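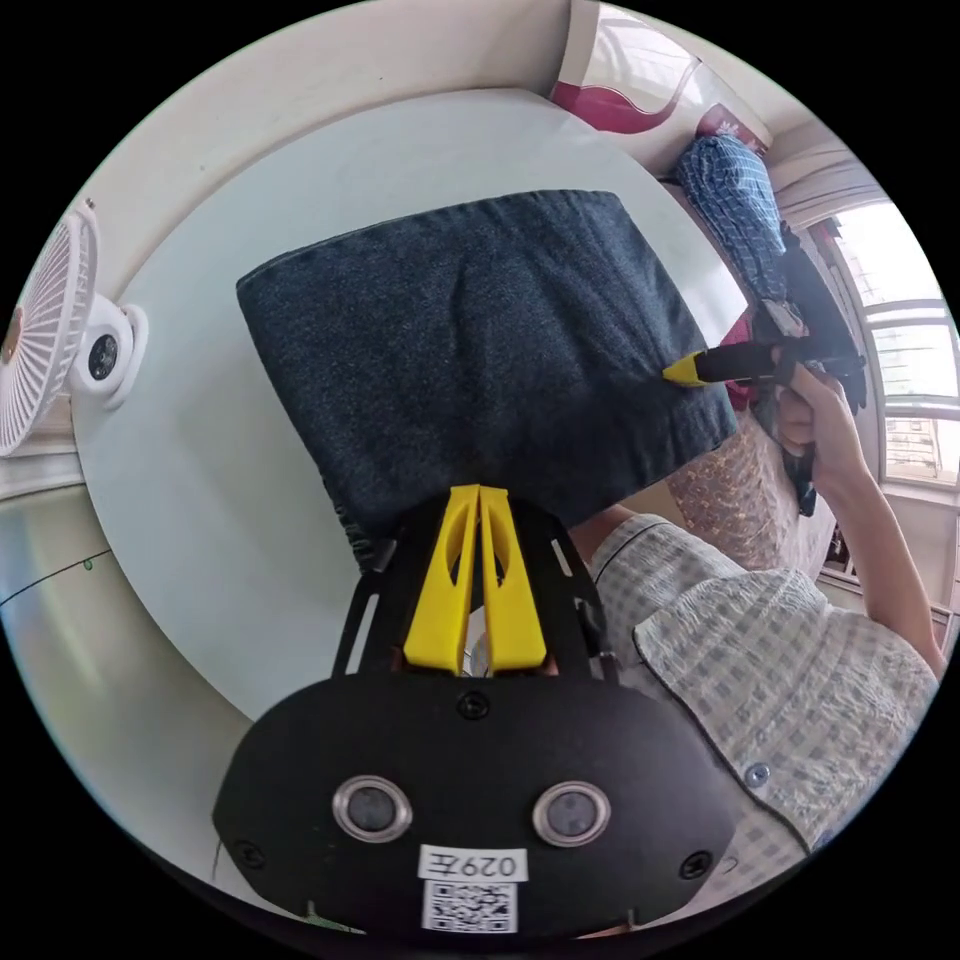

Unit 029左, yellow fingers at the lower edge of the folded navy fabric, second tool on the right edge.

Ticket: left gripper loses thick fabric on the fold
Queue: Stadach handheld pairs
Status: closed, watching
Opened: January

Problem
Left unit closes fine on thin cloth but slips off anything heavy. On thick folds the fingertips meet, the fabric creeps out, and the logged opening width reads 6 mm when the tips are touching. The right unit in the same pair is happy with everything.

09:40
Wiped both round sensor windows and the QR sticker. Sticker scans first try. No change in the slip, but the picture is lovely and sharp now, so worth doing anyway.

10:15
Checked the three black screws on the rear plate. The one near the top, above the sensors, took almost a quarter turn! The lower two were tight. Slip a little better, width reading still off.

11:05
Pulled the fingers. The pads came from the older Dretwood batch and the left one was polished smooth right at the tip. The counter says over 2000 closes on this set, so fair enough. Fitted new pads from the Sotiropoulos kit (bag 13). These are great -- they go on without glue and you can feel the grip straight away.

11:30
Width still reads 6 mm closed. Reran the zero routine in Stumum with the tips just touching, no squeeze. My first try failed because I was pressing too hard on the trigger. Second try took it: closed reads 0, and the raw value settled at 975 and stayed there through a power cycle.

13:20
Back on the heavy stuff, folded thick with a rounded edge, the worst case we have. Ran the two-sided pinch, left unit from the front, right unit from the side. Held every time, and the width trace is a beautiful smooth curve with no jumps. Really pleased with this one.

To do
Put thread lock on the top plate screw at the next service.
Check pads on the right unit -- same batch, same age.
Add the "just touching" note to the zero routine page.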